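Color Bars and Old Metal – Pictures from the Firnby Workshop

Welcome to my small gallery page. My name is Manju Dixit, and I collect pictures of storage things: bins, trays, crates, drawers and what people keep in them. This set is from the workshop in Firnby, where I spent 2 days in April. I like old containers more than new ones, and I hope the reader will find some pleasure in them too.

The workshop belongs to a small firm named Flaston. They sort and pack short bars for display stands. Fuad Kumsa, who runs the floor, was kind to let me walk everywhere and ask many questions. He told me that the oldest bins came from another building, seven years ago, and that each of them has its own number painted on the outside. The one I liked best is number 151.

Inside bin 151 there is a divider across the middle, so one bin makes two compartments. The coating on this divider has a history of its own. It is still pale white in the upper part, but lower down it is gray, with a dark scraped patch and thin black lines like cracks. Sunita Jaiswal from the packing table thinks the bin should be painted again. I asked her to please wait.
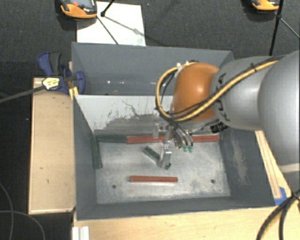
Bin 151, red and green bars in the front compartment. The rear one is empty.

What I enjoy here is the colors against the tired metal. The floor is scuffed silver-gray with cloudy spots, and a red bar on such a floor looks very bright. One red bar lies alone, almost straight from side to side, and a dark green one keeps close to the left wall. There are also two small round holes in the floor. I did not ask what they are for, and now I am sorry about it.

A full order at Flaston is 500 bars, red and green mixed as the customer wishes. Roald Engström writes the orders by hand on yellow cards and keeps the finished cards in a biscuit tin. I asked to see the tin, and he showed me a card from his first week – the ink is almost gone, but he can still read it.

My thanks go to Neelam Solanki, who corrected my spelling on this page. The next gallery will be about wooden drawers, from the Mishra shop on the same street.

Page updated 01/04/2026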